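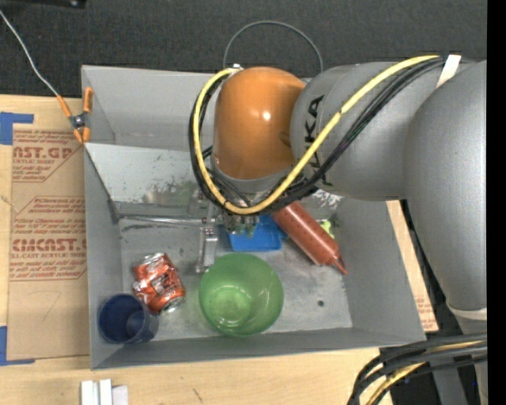
November 6, 2020

Seeding script, continued. Coffee machine still dead, so allow for that when judging the reasoning below.

Where things stood when I left it: the league has 24 clubs, a season with holes in it, and a rule that says final seeding goes by points per game. Then goal difference per game, then away goals, then "such method as the league may determine," which I take to be a coin. Dritus reads the results sheet, applies the rules, and spits out the table. Simple job. I budgeted one afternoon for it in June.

**The Cemport problem**

Cemport have 19 points from nine games. Pludthorpe have 17 from eight. On the old build, Dritus put Cemport first and nobody here blinked, me included, because Cemport have been first all fall and look like a team that ought to be first.

By hand:

- Cemport: 19 / 9 = 2.111
- Pludthorpe: 17 / 8 = 2.125

So Pludthorpe are top, by the width of a shoelace. Dritus was rounding to one decimal for display and then ranking on the displayed number. Both came out as 2.1, the script declared a tie, went to goal difference, and handed it to Cemport, who beat up on the bottom of the division in a way that does wonders for goal difference. The rounding line is mine. I even left a comment on it: "tidy up output." Output was very tidy.

Fix: keep points and games as whole numbers and cross-multiply to compare. No division anywhere in the ranking now. 19 × 8 = 152, 17 × 9 = 153. Round only when printing, and print three decimals so that people can see why the order is what it is.

**Last round**

Each has one game left. Worked through what can happen, mostly so I'd have something to check the new build against:

| Cemport | Pludthorpe | Cemport ppg | Pludthorpe ppg | Top |
|---|---|---|---|---|
| win | win | 2.200 | 2.222 | Pludthorpe |
| win | draw | 2.200 | 2.000 | Cemport |
| win | loss | 2.200 | 1.889 | Cemport |
| draw | win | 2.000 | 2.222 | Pludthorpe |
| draw | draw | 2.000 | 2.000 | goal difference |
| draw | loss | 2.000 | 1.889 | Cemport |
| loss | win | 1.900 | 2.222 | Pludthorpe |
| loss | draw | 1.900 | 2.000 | Pludthorpe |
| loss | loss | 1.900 | 1.889 | Cemport |

New build agrees on every row. Old build gets win/win wrong, and also loss/loss, where it rounds both to 1.9 and then picks Cemport for the wrong reason. I'm counting that as a bug even though the answer is right. It would have been very hard to find next year.

Note the draw/draw row. A real tie, after all that. Goal difference per game then decides it, and a draw doesn't move anybody's goal difference, only the number of games it gets divided by. Cemport should be fine there. Run it properly anyway before saying so out loud to anyone who owns a scarf.

**Match reports**

The other half of this is the archive, which I've been avoiding. There are 1,007 match reports in the folder, going back to before the league merged, and as of lunch Dritus parses 844 of them. That leaves 163. I opened a handful of the failures. Causes so far:

- Score written as words ("two apiece").
- Home and away swapped in the header but not in the text, so the parser correctly refuses to believe either.
- Ochoa Park entered as a club. Ochoa Park is a field. It has, according to the old database, a respectable home record and has never once lost away.
- One report that is entirely about the parking.

The Ochoa thing matters more than it looks. Three clubs used that field as a second ground, and any result filed under "Ochoa" is missing from somebody's real record. None of it touches this season's seeding, but it does touch the all-time table, and people care about the all-time table to a degree I find alarming. Plan is a lookup by date against the old fixture lists. Where the list and the report disagree, flag it and leave it for a human.

I did try loosening the parser so it would accept a missing venue. Success count shot up, which felt great for as long as it took to read the results. It had given Pludthorpe a win over Pludthorpe. Reverted.

**Abandoned games**

Still unresolved. The rules say an abandoned game "shall not count unless it shall." I've read the paragraph four times and that is a fair summary. Currently Dritus skips anything marked A and prints a warning. The warning goes to a log that I've just discovered I never open. Moved it to the top of the table printout, in capitals.

**To do**

- [x] Cross-multiply in ranking
- [x] Print ppg to three places
- [x] Warning for abandoned games somewhere visible
- [ ] Check goal difference and away goals for the same rounding trick (I have a bad feeling about goal difference)
- [ ] Rerun the old tables with the new build and see who else got robbed
- [ ] Ochoa lookup by date
- [ ] Ask the league in writing about abandoned games — they'll answer by phone, so write down whatever they say
- [ ] Tell Cemport

Might leave that last one until the goal difference check is done. If I've got to ring them with bad news I'd like to do it once.

Branch is pushed, tests pass, old build kept in the archive folder under its own name so no one runs it by accident. Don't use the one on the shared desktop. It still thinks a park is in fifth place.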